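# About Grutmont

Grutmont packs meal kits and prepared trays for hospitals, schools and a few grocery chains. We have 35 people across 2 buildings in Sunthorpe, and we started using robots later than most of the companies we compete with. If you came here from a job ad, or because a vendor told you we were a "fully automated kitchen," please read the rest of this page before you believe either one.

## How we got here

Our first machine was a tray sealer. It did what it was sold to do, which made us too trusting about the next thing we bought. The Solau sorting line was supposed to take over portioning within a season. It ran well in the sales room with dry pasta. With roasted squash it clogged, and the people who had been moved off portioning were moved back, at the same pay, with a new chore added: clearing the line.

We kept the Solau for rice, lentils and cut carrots. It's fine at those. The rest of it is a lesson we paid for, and it changed how we decide things. A vendor demo no longer counts as evidence here. A shift does.

## The arm bench

Since last June we have kept a small bench where we try out robot arms on light handling: picking up pieces of food, putting them on a plate or in a bowl, and working near countertop appliances. We call the project Monti, after the street the first workshop was on. Early trials use toy food and ordinary kitchen goods, and the arm has to do a task at the bench before anyone talks about bringing it near a real order. 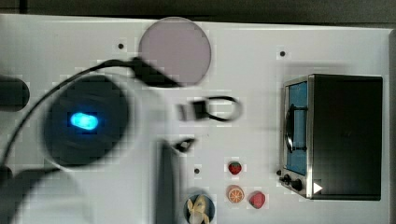 We get asked a lot whether this will replace the packing crew. Our answer is that we don't know what it will do in ten years, and we are suspicious of anyone who says they do. What we can talk about is what has changed so far, and some of that we don't like much.

## What it changed for the people here

Lifting is down. Stacked trays go onto the pallet by machine now, and the crew on that end of the building go home less sore. They told us so, and we have no reason to doubt them.

The work has also gotten lonelier in spots. Packing used to be done shoulder to shoulder along one table. Now there are stations with a screen and a stop button, and one person standing at each. Watching a machine that mostly works is tiring in a way that packing is not. We tried longer stints at first and the complaints were loud and correct. Stints are shorter now and everyone rotates, including the supervisors.

Job titles were another mess. For a while we had "automation associates" who were packers with an extra login. We dropped the title. If a person learns to set up, restart and troubleshoot a machine, that is a skill and it goes on the pay scale. If they only press the green button, we don't pretend it's a promotion.

Then there is the question of speed. Machines produce numbers, and numbers get looked at by people in offices. We don't use station data to rate individual workers. That rule is written into the staff handbook, and crew members can ask to see what a station records about their shift.

## What we ask before we buy

* Who cleans it, and how long does that take at the end of a late shift?
* What happens when it stops at the busiest hour?
* Which job gets worse if this one gets easier?
* Can the crew say no after a trial?

That last one has been used. A labeling unit went back after its trial because the crew found it slower to fix than to do without. The vendor was unhappy. We still label by hand on the short runs.

## Working with us

Most of our openings are in packing, cleaning and maintenance. You don't need any background with robots. You will get paid training on whatever machine is at your station, and you can ask to spend time at the Monti bench if that kind of work interests you. Some people love it. Others try it once, find it slow and fussy, and go back to the line, and that's fine with us.

Visitors from schools and other food businesses are welcome by appointment. Expect to wear a hairnet, and expect to see more hands than machines. Please don't ask the crew whether they're worried about their jobs. They've been asked plenty.

Page last revised 2026-05-10.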